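Zisosus Workshop Course
Handout 4: Showing a two-armed robot a task
Feb 20, 2018

Read this before the practical. You will work in pairs, one person on the arms and one on the log, and change over halfway.

1. Two ways of showing

There are two ways to show a robot a task in this course. In the first you take hold of the arm itself and move it through the job while it records its own joint angles. This is hand guiding. In the second you stand or sit somewhere else and move a control device, and the arm copies you. This is remote control, and the device is called the leader. The arm that copies is the follower.

Hand guiding is quick to learn. You feel the weight of the arm and you feel it when the part touches something. The drawback is that your own hands and sleeves get into the camera pictures, and a program trained on those pictures will never see them again when it runs alone. It is also hard to guide two arms at once unless you are tall and patient.

Remote control keeps you out of the picture. Both arms can be moved at the same time, one with each hand. You lose most of the sense of touch, so you have to judge contact by eye, and beginners push too hard for the first session or two. We use remote control for everything in Part B.

2. What is recorded

Each demonstration is stored as one file, called an episode. It holds:

the joint angles of both followers
the joint angles of both leaders
how far each gripper is open
the pictures from the head camera and the two wrist cameras

The leader angles are the commands, and the follower angles are what the arm managed to do. They are close in free air. They differ when a finger is pressing on something, and this difference is useful, so do not throw away the leader data to save space. The Dreltimar logging program keeps both unless you change the settings. Please leave the settings alone.

3. A good demonstration

Start from the rest position every time. Move at a steady speed, slower than feels natural. Stop for a moment before closing a gripper and again before letting go. Try to do the task in the same order each time, but let the starting places of the parts vary.

Do not go back and tidy up. If a part has been dropped and picked up again cleanly, keep the episode and mark it R for recovery. If you had to reach in with your hand, discard it. Last November a group kept several episodes in which a hand came in to straighten a part, and the trained program learned to wait at that point.

Long pauses are also a problem. If you stop to talk to your partner, the file fills up with moments in which nothing moves, and the program has no way to know that they mean nothing. End the episode and begin again.

4. How many

The set for Part B has 500 episodes in it already, recorded at the Riihimäki site. Each pair adds 26 of their own. The earlier course went on until there were 707 and found that the last ones made little difference, mainly as they were all done by the same person from the same starting places. Variety in the starting places is worth more than another afternoon of the same.

5. The gear task

The task is to put two blue gears on a metal rail so that their teeth meet. It is divided into stages:

a) pick up the gear
b) bring it over its shaft
c) line up the hole with the shaft
d) lower the gear and let go
e) turn it slightly if the teeth clash

Stage c is where most episodes go wrong. The hole is small, and from the head camera it can be covered by the gripper. Use whichever view shows both the hole and the shaft, and change views as often as you need.

Head view first, then two wrist views. 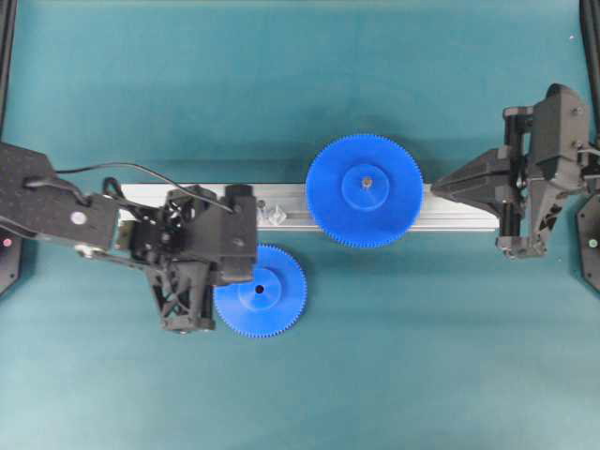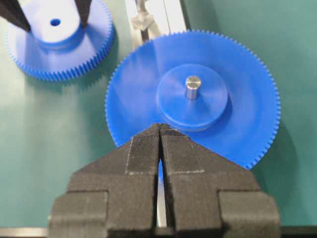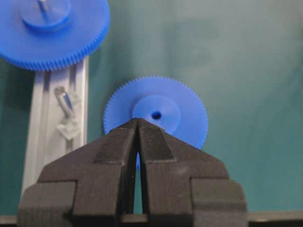 Choosing the view is a skill in its own right, and it is the part of remote control that takes longest to learn. The head camera is good for deciding which arm should do what, and for keeping the two grippers from meeting. It is poor for judging height. A wrist camera is much better close in, but its own fingers always hide something. In the second view the closed fingers cover the lower part of the large gear while the silver shaft in its hub stays in plain sight, and at the upper left the other gripper's fingers are on either side of the small gear's hub, with the empty hole still visible between them. For stage c that is the kind of view you want, as one camera gives you the shaft and the hole together. In the third, the fingertips lie over part of the hub of the central gear. You can still find the hole from there, but a small movement upwards in the picture would cover it, so check another view before you go on.

Remember that the trained program gets the same pictures you do. If you make a decision by leaning over and looking at the table directly, you are using something it does not have. Keep your eyes on the screen from the start of the episode to the end.

6. Using both arms

Decide before you start which arm carries and which arm waits. The waiting arm should be still, with its fingers closed, and well clear of the path of the other. If you let it drift, the program will copy the drift. When both arms are needed, as in stage e, bring the second one in only after the first has let go.

7. The log sheet

Write one line for each episode – number, initials, K for keep, R for recovery or X for discard, and a few words if it was an X. "Bad" is no use to us. "Gear tilted on shaft, pushed too hard" is fine. Put the sheet in the Zullden tray at the end of the session.

8. Before the next session

Play back 2 of your own episodes, one marked K and one marked X, using only the wrist views. For each, note the point at which you could first have known how it would end. Bring your notes. We will compare them with the difference between leader and follower angles at the same point.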